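Zarkside sells down its stake in van venture

Zarkside will give up control of Zinport, the electric van business it set up with the axle maker Pettigrew, if shareholders approve the sale on Thursday. Its holding falls from 52 per cent to 32 per cent. The 20 per cent it is selling goes to Inelico, a battery pack supplier, for cash.

Beatriz Mendes, finance director at Zarkside, describes the deal as overdue. "We were consolidating the full debt of a company we only half owned," she said. "The lenders looked at that and priced our own borrowing off it."

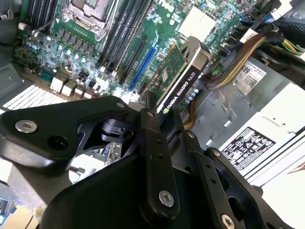
Why sell to a supplier and not to a fund?

"A fund would have asked for a fixed exit date. Inelico wants volume for its packs, and it accepted a lock-in of two years. The price was slightly lower and we took it."

Under the new agreement Zinport will have no majority owner. Large capital spending will need the consent of all three shareholders, and Pettigrew keeps the right to appoint the chair. Mendes expects that to slow some decisions, chiefly on tooling.
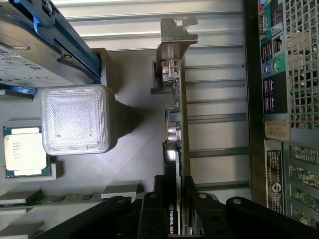
The cash is intended for the second van platform, which has been on hold since April. It uses a removable pack, fitted from the side. Mendes compared the layout with a computer hard drive in a blue plastic carrier, with rails along the edge: the carrier stays the same shape and the part inside it can come from any maker. Zinport wants the same freedom on cells, and Inelico has agreed in writing not to block it.

Control units are a separate matter. They are bought in, and the contract is up for renewal.

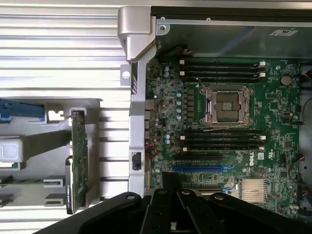

Processor socket and memory slots on a Dell motherboard.

"We will probably split that order," Mendes said. "One source was cheap while the volumes were small."

The first build of the new van is planned at up to 400 vehicles, all for leasing customers. 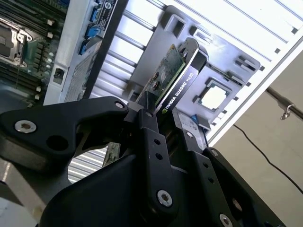
Those customers will be billed by Zinport directly, with residual values carried on its own books. Zarkside had guaranteed them until now. The guarantee ends when the sale completes, and vans already on lease move across on their existing terms.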